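Yiğit Soylu has fitted kitchens for 16 years and would prefer to talk about drainage. His firm, Drova, puts the dish rack inside the sink. "A rack on the counter leaves a ring of scale," he says. "In the basin the water has somewhere to go."

The basin must be deep enough for a dinner plate to stand upright. Soylu asks clients to bring their largest one to the first meeting. He sets the slots for it, then checks the faucet — a high gooseneck with a pull-down head, so that the spray clears the rim of the plate.

The lit glass backsplash was a later decision.

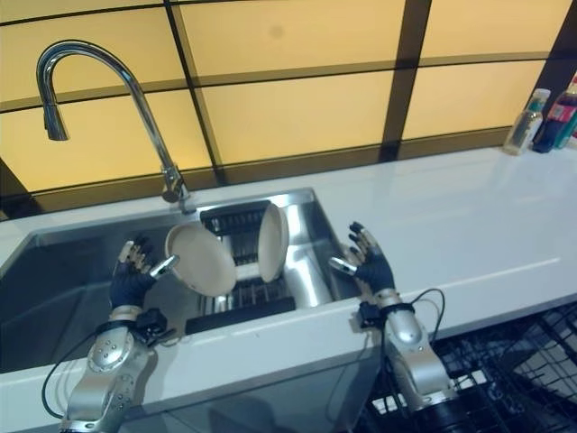 "Backlit panels show every smudge," Soylu says. "I tell people that before they sign." He wipes them with a damp cloth, then a dry one, and keeps sprays away from the joints. The rack lifts out for cleaning, which he recommends every 10 days. His next job, a galley kitchen for Buzatu, starts in September.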